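The Agbeko dining table, after a winter of dinners

Review posted 22 Apr 2018

Our last table was a pine thing with one leg shorter than the others and a folded beer mat that had been under it so long it counted as furniture. When the beer mat finally gave up, we bought the Agbeko from Dernis, who have a showroom on the ring road and a website that calls every object they sell "a companion".

Ordering and delivery

The website promised delivery in 7 working days. It took 19, during which I received four text messages telling me my companion was on its way. We ate off our knees and became quite good at it. The two men who eventually brought it were cheerful and quick, and took one look at our hallway before asking if we had considered the window. We hadn't, but the top went in that way, to the great interest of the house opposite.

Price, so you can sit down first: £1,177, delivery included, chairs not.

Putting it together

You get the top, four legs, a bag of bolts and a sheet of drawings in which a bald man smiles at a spanner. The spanner is supplied and is made of something like cheese. Use your own. The legs go on with two bolts each and the whole job took me less time than finding the good screwdriver, which I then didn't need. It doesn't wobble. I keep pushing at one corner as I walk past, out of habit, and it just stands there.

Living with it

The height is right for eating and slightly too high for typing, so if you mean to work from home at it, get a cushion. Six people fit comfortably. Dernis says eight, and eight will go, provided two of them are on good terms with a table leg.

The surface is the reason to buy it. It's a pale, blond finish with plenty of movement in the grain, and with a bit of a sheen, so on bright mornings you get a glare off it that makes reading the post a squinting business. I had expected a light table to show everything. It shows crumbs far less than the old one did, which has done nothing for the standard of wiping in this house. Red wine came off with a damp cloth after an hour. Turmeric took longer and a certain amount of language. Beetroot I haven't dared.

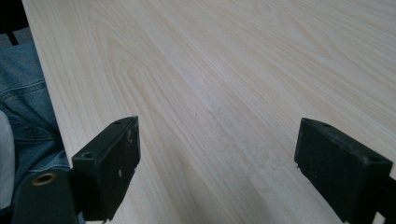

Things I'd grumble about

The underside has been left rough. You won't see it, but you will find it with your best tights or your knuckles, depending on how you sit. A sheet of sandpaper and an evening sorted ours out, though at that price I felt the evening should have been someone else's.

The care leaflet is four pages long and wants you to use Cledel, an oil-free polish that Dernis happens to stock. I bought a bottle. It smells of pear drops and makes the table look exactly as it did before. Soapy water does the same and you may already own some.

The matching bench, the Zerkudance, is handsome and low, and sitting on it makes an adult feel about to be given fish fingers. We sent it back. The refund arrived without a fight, so credit to them for that.

Would I buy it again?

Yes, in the sale. There is apparently one every June, and I'd wait for it if your present table has any life left in it. Try it in the showroom first with a chair the height of your own, and measure your hallway. Then measure your window.

Four stars. The fifth is somewhere in those 19 days.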